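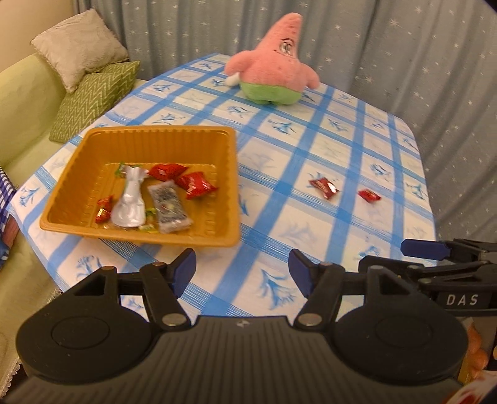
We had been meaning to go to the home and table fair at Teltcombe for years, and something always came up — a birthday, a cold, a car that wouldn't start. This spring we finally managed it, and I'm so glad we did, even though my feet were sore for two days afterward.

The fair takes up the old produce hall behind the station and spills over into the long building next door. Parking costs 11 and you pay at a little hut on the way in, coins or card. If you come by train it's a short walk, mostly flat, past a bakery where I would advise you to stop on the way there and not on the way back, when all they had left was rye rolls. (We ate the rye rolls. They were fine.)

According to the leaflet there were 70 stands this year, and I believe it. The first hall is mostly kitchen goods and storage. Panwood had a big corner to itself with cutting boards and bread boxes, and a lady there let me lift the lid of every single box to see how smoothly it closed, which I did, because I have been fighting with ours since December. Trendex was across the aisle with bedding and towels. I found their colors a bit loud for our house, but my sister bought two bath mats and carried them around under her arm for the rest of the day, and by lunchtime she was regretting it.

What I really want to tell you about is the second building, where they set up the little rooms. These are corners done up with a table, a cloth, some curtains behind, and a few odds and ends, so it feels as if you've come to call on someone and they've just stepped out to put the kettle on. I could have spent the whole visit in there!

My favorite had a white tablecloth with big bright blue squares and pale leafy sprays inside them, and a white lace trim along the edge where it hung down. My grandmother had a cloth with that same sort of lace, and it only came out for company. Behind the table they'd hung a pale blue-grey curtain with small white stars, which I wouldn't have thought to put with a check, but the two got along beautifully. Then, because someone has a sense of fun, a plush Patrick Star in green shorts was standing at the far side of the table with his back to us, and there was a shallow orange-gold tray of wrapped candy, with a couple of red ones lying out on the cloth beside it. I do like a candy tray. We always had one at home when people were coming over, and you were allowed one piece before the guests arrived and as many as you could get away with after.

I asked about the cloth at the desk and was told it came from Mugo, who had a stand at the far end. Of course by the time we found it they had sold out of the size I needed. They did have napkins with a blue border, so I took a set of those, and they wrote the cloth down for me on a card — number 1236, in case anyone else is looking. Our table has rounded corners like the one on show, and they told me to measure across the middle and add the drop on both sides, so that's my job for this week.

Lunch was soup and a roll upstairs in the gallery. The line was long but it moved, and there's a good view over the first hall while you wait. We shared a bench with a couple who had driven 50 miles to look at curtain rods and had not yet seen a single curtain rod. We pointed them toward the back wall of the second building and I hope they got there.

A few things for anybody going next year. Bring a proper bag, a big one with shoulder straps. Go to the second building first, before it fills up. The restrooms by the gallery stairs had a much shorter line than the ones at the entrance. And write down your table measurements before you leave the house, which I will be doing, with the new napkins already ironed and waiting in the drawer.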